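Hesivent Community Workshop
Members' Journal
Members | Projects | Opening hours

Two arms, one bench: an interview with Nurhan Çetinkaya 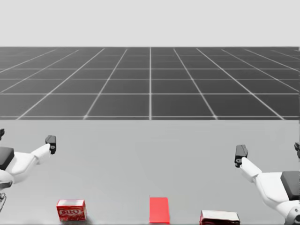
Nurhan Çetinkaya joined the workshop at Nekdale as a woodworker and has spent the past winter on a project of another kind. Her aim is a two-armed bench robot that can sort and stack small packets, built in the shared electronics room and rehearsed on a computer beforehand.

The simulated version came first, she explained, for reasons of cost. "A mistake on the screen costs me an evening. A mistake on the bench costs me a gearbox, and then I have to wait for the post." Her virtual table is deliberately plain, with a white arm at either side, a gridded floor behind and a few boxes to work with, among them a red Jell-O packet.

Asked why she had chosen two arms when one would have been simpler, Ms Çetinkaya referred to her own habits at the workbench. "I hold with the left and work with the right. I wished to see whether a machine could be taught the same manners. The difficulty is that each arm must know where the other one is, and mine did not for a long time."

The project file, which she calls Lunell, records 1,653 simulated attempts to date. Of these, 1,185 were completed without a dropped box or a contact between the arms. She does not regard the figure as satisfactory. "I should not lend my car to anyone with that record."

The physical build is less advanced. One shoulder joint has been assembled and a second is awaiting bearings. The parts bought so far have come to £172, excluding the motors, which were taken from a pair of Strebel units given to the workshop in May. Members have asked whether the finished robot will stay at Nekdale. Ms Çetinkaya intends that it should, provided that a guarded bench can be found for it.

She was firm on the matter of safety. "No arm will move under power until there is a stop button within reach of both ends of the bench. I have written that on the door."

Members wishing to help with wiring may leave their names at the front desk. The electronics room is open until 9 pm.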